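Wellport home robot trials paused after simulator missed bathroom fault

Trumness has halted home trials of its household tidying robot in Wellport after one of the machines drove into the side of a bathtub and kept pushing for more than 10 minutes before a tenant hit the stop button. No one was hurt. The tub was cracked near the base and the robot's shoulder joint will have to be replaced.

The company calls it "a contained event." People who had the robot in their homes this winter may want a better account than that, and so far they have been given very little.

According to a short report sent to trial households in February, the robot had been told to pick up small items left around a bathroom and put them away. It lost track of its own position shortly after coming through the door, decided the tub was farther off than it was, and drove forward. The bump sensor in the base did trigger. The software read the signal as a wheel slipping on tile and asked the motors for more power.

Trumness says the bathroom task had been run 173 times in simulation before it was allowed into a real home, all without a collision. That number appears twice in the report and was repeated by Radomir Janevski, the company's head of testing, when he spoke to tenants at the Plollwood apartments, where the fault happened.

"We had every reason to believe this was ready," Janevski told them.

Whether that is so depends on what the 173 runs were. Ankica Nikolovski, a safety engineer who reviewed the test records for the building's owner, Omerović, says all of them used the same few bathrooms with the same fixtures. The starting position of the robot was changed from run to run. The lighting wasn't, and neither was the floor.

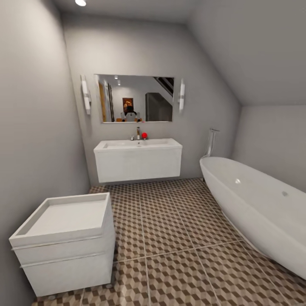 Nikolovski's main complaint is with the way the simulator treats contact. In the virtual rooms a collision ended the run on the spot, so the code that decides what to do after a bump was never really used. A robot that touched something was reset and sent in again. In a real bathroom there is no reset, and the machine was left with a piece of software that had been written, looked over once and then more or less forgotten.

She also questions how the robot was tested around mirrors. The simulated mirrors gave back a perfect reflection every time, she says, and the robot learned to throw out anything it saw in them. A real one with steam or toothpaste on it is another matter. Her review says a partly fogged mirror is the likely cause of the position error at Plollwood. Trumness says it has not confirmed this. It has not offered a different cause either.

The stop button is a separate matter. Janaína Camargo, the tenant who ended the incident, said she was in the kitchen and took the noise for a neighbor's washing machine.

"I was told it would shut itself off if anything went wrong," Camargo said. "It was sitting there grinding away at my tub. I don't know how long it would have gone on."

The robot does have a timer that is supposed to cut motor power if a task runs long. It was set at 75 minutes, a limit chosen for whole-apartment cleanup and never shortened for single rooms. Liesbeth Bakker, a spokeswoman for Trumness, said the limit would be lowered but would not say to what.

Bakker said the company is adding new floor types, dirty mirrors and post-contact behavior to the simulator, and that home trials will start again "once the numbers support it." Asked which numbers, she said the details were still being worked out. She would not say if an outside reviewer would be allowed to see them.

The trial covered 43 apartments in Wellport. Tenants have been asked to leave the robots on their chargers with the power switch off until a technician comes by. As of last week several were still waiting for a visit, and the letter they received gives no schedule.

I-seul Heo, who manages the Plollwood building for Omerović, said she will not let the robots back into bathrooms on the strength of more simulated runs alone.

"They showed us a very good score the first time," Heo said.

Omerović has asked Trumness to pay for a new tub and for the water damage check on the floor below. Bakker said the claim is under review.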